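Home | News | Towels | Care Guides | Stockists | Contact

Lisen brings out its first bath towel, and I finally get to talk about it

Lultville – Friday, October 13, 2023

I started Lisen to sell napkins, so a bath towel is a big step for me (big in the laundry sense too!). It's called the Tahiri, it comes in one color to begin with, a warm tan that I've been calling caramel around the shop, and it goes on sale today.

It's a proper terry towel, with soft loops and a plain hem. I wanted something that would look nice on an open shelf and still be the one you grab after a muddy walk. The first run is 600 towels, and 192 of those are already promised to the Hemness guesthouse, so please don't wait for the holidays if you want a pair.
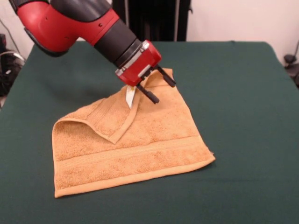 The Tahiri in tan terry, partly folded on a green cloth.

I've had more questions about folding than about anything else, which tickles me, as I grew up in a house where towels lived in a heap. My way is simple. Lay it flat, smooth it out with your forearm, bring one long side to the middle and then the other over it, and fold it in half until it fits your shelf. If the corners don't meet, open it up and go again – it only takes a moment and you'll see the difference once there's a pile of them. 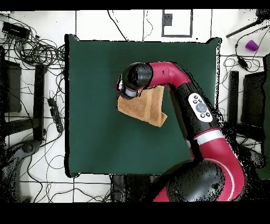 Washing is just as easy. Give it a warm wash before you use it the first time, skip the fabric softener, and shake it hard before it goes on the line or in the dryer. I wash mine with the jeans, which I probably shouldn't put in a press release. The hem may pull in a little the first time around, so tug it straight while it's damp and let it be.

The folding leaflet that comes with each towel was tried out by a few of our regular customers, and they had plenty to say about my drawings.
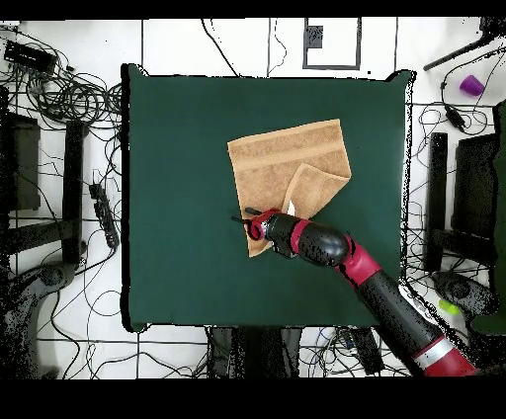
One tester wrote back that she had always folded towels in half first and found the thirds much neater in a narrow closet, though she'd still like bigger print on the leaflet. Fair enough, and the next batch will have it.

The Tahiri costs 9 dollars in the shop and through our order page. A matching hand towel should follow in December if the weaving stays on schedule. Stores that would like to carry it can write to me through the contact page and I'll send a swatch.

Shares: 228 | Comments: 9

© 2023 Lisen, Lultville | Contact | Back to top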